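A day out at the Namton open day
July 12, 2024

We had been meaning to go to Namton for years, ever since a neighbour came home from one of the open days with a boot full of paper and a great deal to say about it, and this summer we finally got ourselves organised. It is 81 miles from our front door, so we packed sandwiches and a flask and set off early, and I'm very glad we did, as the little car park behind the mill was filling up nicely by the time we found it.

Bostarance is an old paper mill at the bottom of the village, right on the river, and on open days they let you wander through nearly all of it. Entry is by a paper ticket (made on site, of course, and rather too nice to throw away). Mine was number 116, and I have it propped up on the kitchen windowsill as I write.

The tour begins in the rag loft, up a steep flight of stairs which I took slowly. It smells wonderfully of dust and old linen up there, and our guide told us how families in the village used to sort rags by the sackful, cutting off buttons and hooks as they went. Some of the buttons are still being found between the floorboards! They keep them in a big glass jar by the door, and I could have spent an hour just looking at those.

From there you go down to the vat room, where we were allowed to have a go at forming a sheet ourselves. It looks so easy when the experts do it - a dip, a lift, a gentle shake - and mine came out thick at one end and nearly see-through at the other. My husband's was better and he has mentioned it several times since. The sheets are pressed between felts and hung up to dry, and they post yours on to you afterwards for £2, a very fair price I thought.
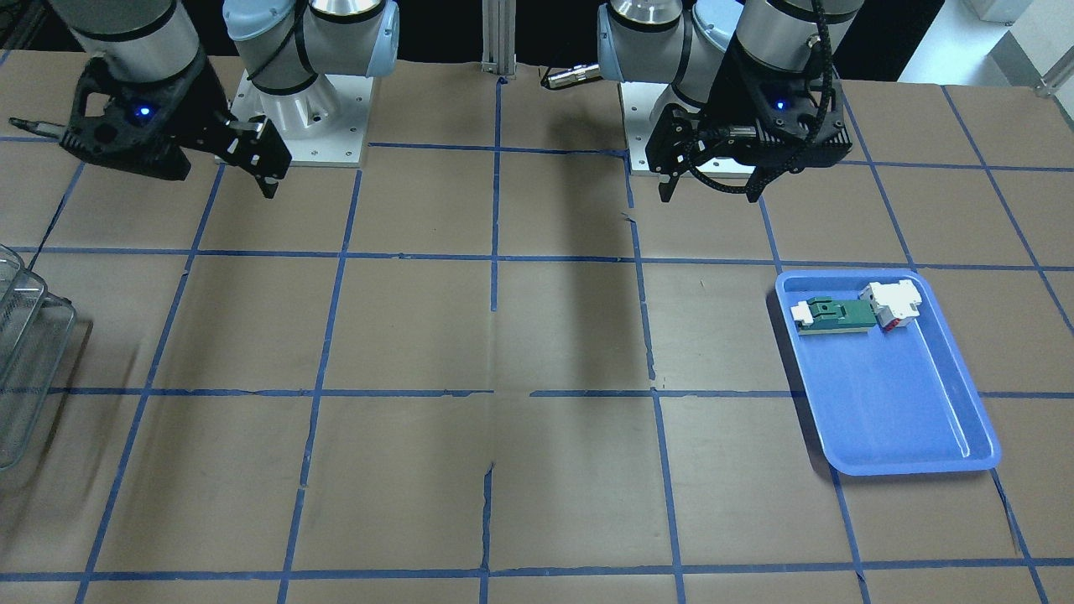 Brown paper and blue tape on the big table, Namton open day.

We stopped for tea after that, and I must say a word about the tea room, which is called Skatulau and is run separately from the mill. It's in the old stables and the tables are a little close together, but the cheese scones were warm and the pot held enough for three cups each. There was a plum cake too, and I'm sorry now that we shared a slice.

In the afternoon we walked along the river to the weir and back, then went round the small display of Hao papers in the upstairs gallery. These are very fine, soft sheets made for brush painting, so light that they stir when you walk past. The whole collection runs to 444 sheets, kept in shallow drawers, and the lady on duty kindly opened as many as we asked for. I liked the ones with bits of bark left in best of all.

The shop is at the far end of the yard and does notebooks, envelopes and offcuts by the bag. Do take cash, and flat shoes for the cobbles. There's another open day in October, when they light the stove in the rag loft, and we have already put it on the calendar.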